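Notebook, dye bench. November, first entry on the new batch

Started late, kettle was furred up again and had to be descaled before anything. Vinegar, rinse, rinse again. Lost most of the morning to it.

Aim for this week: get the Nuretti blue to stay put on the Achari wool. Last batch bled in the rinse and then bled AGAIN in the wash test, which is worse. The customer at Fleltine wants it for scarves so it can't come off on a white collar. If we can't get it to hold I'd sooner tell them now and offer the gray.

Scouring. Skeins tied in figure eights, loose, four ties each. Plain soap this time, none of the lavender stuff. Brought up slowly and left to cool in the pot overnight. Water came out a yellowish tea color, more than I expected from wool sold as clean. Scoured a second time. Second water nearly clear. I think this is half our problem, there was still grease in the last lot and the dye was sitting on top of it.

Note for whoever orders: ask Achari what they mean by "washed." The label says washed. It does not smell washed.

Dye pot. Made up the stock fresh, the old jar had a skin on it and I don't trust it. Weighed on the small scale, the big one is drifting. Pasted the powder with a splash of warm water first and then thinned it, much fewer lumps than shaking it in the jar. Strained through an old stocking anyway. One blue lump did get through, found it later as a dark speck on skein C.

Acid in halves. First half at the start, second half once the pot was hot and the wool had taken up some color. Lifted the skeins out before adding, stirred, put them back. Previously I poured it straight in over the wool, and that is where the streaks came from, pretty sure.

Pot log, morning:
9:10 wool in, wetted out, pot barely warm
9:40 steaming, color moving fast on the outside of the skeins, slower inside the ties
10:05 second half of acid
10:30 just under a simmer, held there
11:15 water still blue, paler. Held longer
11:50 water almost clear. Heat off, lid on, left alone

Ties were too tight on skein A, there's a pale band under every one of them. Retie looser next time, I write this every time. 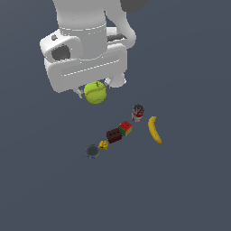

Simulated arm, wrist and hand housing.

Rinse. Left everything in the pot until fully cool, then lukewarm water, same temp as the wool as near as I could judge by hand. First rinse faint blue. Second clear. That's already better than last time, when I gave up at the sixth.

Wash test, done on offcuts from A and C, not the full skeins. Wrapped each one in white cotton, soaked in soapy water for 2 hours, squeezed, dried flat on the rack. Cotton from C is clean as far as I can see by the window. Cotton from A has a smudge at one end. Could be the tie area, could be me, I had blue on my thumb. Repeat A with gloves on.

Rub test dry: both fine. Rub test wet: A gives a trace, C nothing. Have not done the sweat test, out of salt. Salt is on the list.

Color. In daylight it is a good match to the Fleltine card. Under the tube light it goes greener than the card does, noticeably. Don't know if they care, the shop has warm bulbs I think. Will send a cutting from C with a note and let them hold it up in there. Keep a cutting back for us this time, stapled in here, not loose in the drawer.

Shrinkage hard to say. Forgot to measure A before scouring. C lost a little length and feels slightly fuller, no felting that I can find. Skein B got dropped in the sink under the cold tap while still warm and has felted along one side, so B is now for samples and door draft stoppers.

Costs. Second scour adds soap and a whole night. If it goes on every batch, the price has to move or we buy better wool. Grakel sells one that is meant to come ready for the pot, dearer per kilo. Asked for a sample hank, nothing back yet.

To do
retie A looser, overdye? or leave it and call it space dyed
repeat wash test A, gloves
salt
descale kettle BEFORE the day it's needed
new stocking for straining, this one has a hole in it (see speck, skein C)
relabel the stock jar, label came off in the steam, it is the blue one, made up at half strenght
ask Fleltine how many scarves, they said 13 and then they said "a few more"

4:20 pm. Skeins hung on the back rail with a towel under. Fan on low. Window open a crack, please leave it open, the vinegar smell gets into the coats.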